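Delia Gallardo has kept ratings for the Kustach amateur football league since its second season, and she still does it on one spreadsheet. The sheet now runs to 1852 rows, one for each match.

"People want me to tell them who wins on the weekend," she says. "I can tell them who should be favored and by how much. After that they have to watch the game."

Her system starts every team on the same number and moves it after each result. A big win moves it more than a narrow one, up to a cap. She added the cap in December, when Dridholm beat Yau by 138 points and shot to the top of her list.

"That was a bad week for Yau - they had half a team out sick. The ratings took a month to settle."

Home advantage is worth five points in her model. Leandro Escobar, who coaches Dridholm, thinks it should be higher for his ground, and has told her so.

"He may be right," Gallardo says. "I don't have enough home games to say. Ask me in two years."
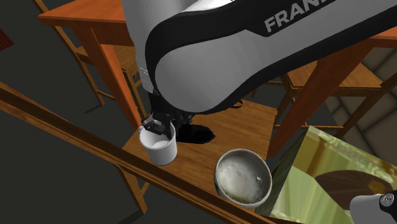
A robot arm reaches down to a white mug on a wooden chair, in a computer rendering.

She has no plans to rate single players. The league's scorers write down goals and behinds and little else, and she doesn't trust the rest.

"Renata Núñez asked me for a best-player list for the newsletter. I said I'd do margins and ladder position. She took the ladder."

The next ratings go up after the Gurkemico round.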